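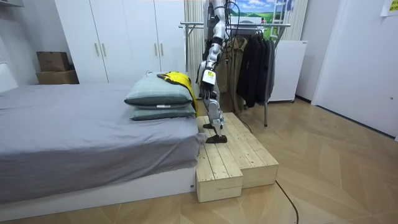
Photo: Radcombe test room / Dotix newsletter

Hands and controllers: where the bedroom trials stand

The comparison of hands for the Pimentel project has moved out of the lab and into the furnished bedroom at Radcombe. Bench tests told us how hard each hand could hold a wooden block. They did not tell us much about bedding, clothes on a hanger, or working in the gap between a bed and a wardrobe.

Two hands are in the comparison. One is the black articulated hand, with fingers that curl. The other is a plain two-finger gripper that we have used on most projects up to now. Both go on the same wrist mount, and swapping them takes 6 minutes, including the check that the cables clear the arm when it bends.

Each hand gets the same list of 26 tasks. Most of them involve cloth: lifting a pillow by its edge, picking up a jacket from the bed, taking a coat off the rack, and pulling a sheet flat. The rest are small jobs such as turning a bar handle on the wardrobe or closing a box. Every task is tried 40 times per hand, with the item put back in a slightly different position between tries.

We are about halfway through the list. On cloth lying flat, the two-finger gripper has done better than we expected. It pinches a fold and keeps it. The articulated hand needs more time to close and sometimes ends up with one finger under the fabric and the rest on top. On pillows the order is reversed. The articulated hand can spread its grip over a thick edge, and the gripper tends to slide off when the arm starts to lift.

Bar handles have been easy for both. Hangers have been hard for both, mainly when several coats are pushed close together on the rail. We have added a second version of that task with the coats spaced out, so that the results show how much of the trouble comes from the hand and how much from the crowding.

The controller comparison runs alongside. The older controller sends the arm to a set point and then closes the hand. The Kutari controller adjusts the path during the approach, using the force readings from the wrist. It makes fewer hard contacts with the mattress, but it is slower, and the log files are large. Anyone who wants to read them should ask for the short version, which keeps one line for every 1,000 readings.

Foot placement on the pine step stool is logged separately and does not count toward the hand scores. The stool has two levels, and runs are marked "upper" or "lower" in the log. Please use those two words only, as the script does not recognize anything else.

A few notes for people using the room. Leave the bed against the stool when you finish. Keep the floor cables away from the door. If you move the clothes rack, write it on the sheet before the next run starts.

The remaining tasks should be done in June. The full table will go out with the next issue, along with the settings used for each hand.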